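Incidencia: zapatero metálico, varillas que bailan
Estado: abierta
Producto: zapatero Clurar, comprado en Drislow (tienda de Bedport)

Mensaje inicial
Hola, el zapatero cojea y las varillas giran solas al meter el calzado. Lo tengo encima de la mesa para verlo bien, patas negras, varillas cromadas. Vacío tambien se mueve.

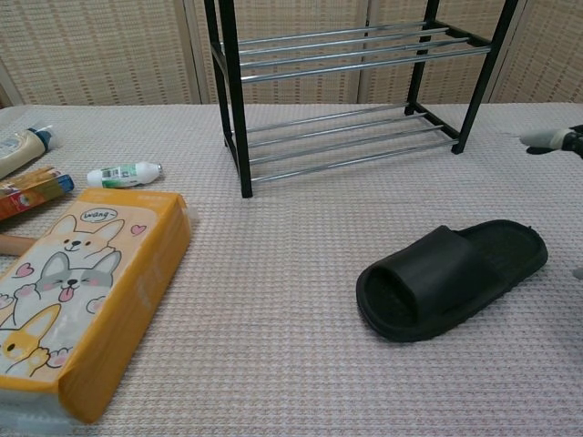
Prueba 1 - apretar tornillos
Apretados todos con la llave de la caja. Mejor, pero sigue el juego en una pata. Le di 2 vueltas más y nada.

Prueba 2 - con peso
Una zapatilla negra en el nivel de abajo. Las varillas aguantan, lo que cede es la unión con el lateral. Probado girando el zapatero en diagonal, por si era la mesa. Igual. El mantel es de tela con textura, asi que mañana repito en suelo duro.

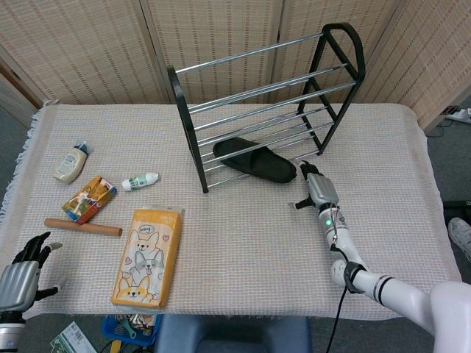 ¿Sirven las arandelas Kuusk para quitar la holgura?
Las finas sí, una por tornillo, entre la varilla y el lateral. Las gruesas no dejan que la rosca agarre. Después se aprieta en cruz y poco a poco, sin forzar.

Pendiente
- repetir en el suelo
- pedir a Drislow 2 tornillos de repuesto
- si sigue cojeando, cambio del lateral completo
- guardar la caja, la piden para la devolucion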